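Print this thread | E-mail this page

Gatedico gripper kit, textured pads: worth it for bin work?

zerrin_c
We have had the Gatedico two-finger kit on the bench arm since March and I said I would report back. We bought the set with the wrist camera mount, the textured pads and the replacement pegs. Setup took an afternoon. The mounting plate fit our arm without drilling. The software asked for a license key twice and then stopped asking.

Out of 20 tries on smooth round parts with the plain pads we lost 2. With the textured pads we got 18 on the first day too, so no difference there. After I raised the grip force one step it stopped dropping them. I think the pads are fine and the default force is set too low.

mrebelo
What kind of round parts? We do mostly boxes here and I can't tell if your numbers mean anything for us.

zerrin_c
Tubes and bottles mostly. Fairly large for the fingers. Posting one from the wrist view.

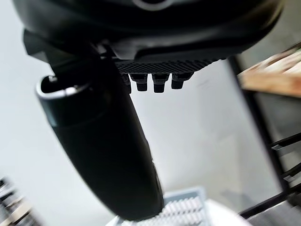 The wrist mount is the part of the kit I would buy again. It holds its angle and I have not had to recalibrate it after a tool change. My one complaint is how close it sits to the fingers. With a small part you see everything you need, but a big black cylinder like the one in the grip runs diagonally most of the way down the view and hides part of the crate behind it. The open end with the silver rim is easy for the software to find. The matte black body against the black housing is harder, and I had to turn up the exposure.

lwhitcombe
I'd push back on the pads. We ran the same kit at Ashby on a pick line and went back to plain rubber after 1000 cycles. The diamond pattern fills up with dust and then it slides worse than a flat pad. You are doing a bench test with clean parts. Put it in a real building for a month and then say the pads are fine.

zerrin_c
Fair. Ours is not a dusty room. Did you wash them or just swap?

lwhitcombe
Washed them with dish soap, which worked for a few days. Swapping is four screws and the screws are tiny. Gatedico sells the pads only in pairs and shipping costs more than the pads.

mrebelo
So does the extra force mark the parts? That would rule it out for us. Our customer sends back anything with a scuff.

zerrin_c
Not on these. I would not try it on anything painted.

K. Cartwright
What are the pegs under the pad for? The listing just says "peg set" and the manual skips them completely. I wrote to support and got a link to the same manual.

zerrin_c
Ours are just there. I have never needed them for a pick. You can see four in the photo and they are not all the same width, so order by position if you replace them. I got that wrong the first time and had to send a set back.

lwhitcombe
We took ours off. They caught on the bin walls.

K. Cartwright
Thanks. I'm leaning toward the Flarley kit instead. It costs more but the pads slide out by hand.

mrebelo
The Flarley has no wrist mount though. By the time you add one you have paid for the Gatedico and a spare.

K. Cartwright
We already have a mount that fits it, so that doesn't matter to us.

zerrin_c
Then I would go with the Flarley if you change pads a lot. If you don't, the Gatedico is cheaper and I have had no failures apart from the force setting. I'll run it to 1000 picks with the same pads and post the count.

Reader comments

Leonie Ormsby: Is the camera cable long enough for a bigger arm? Ours has to go through two elbow joints and the last kit we tried came up short.

zerrin_c: It was for ours, but we have a small arm. Get the extension.

tapeandties: Agree with Lindsay about the dust. Same thing happened to us with another brand.

Contact Florneck Forums | Copyright Florneck | Back to top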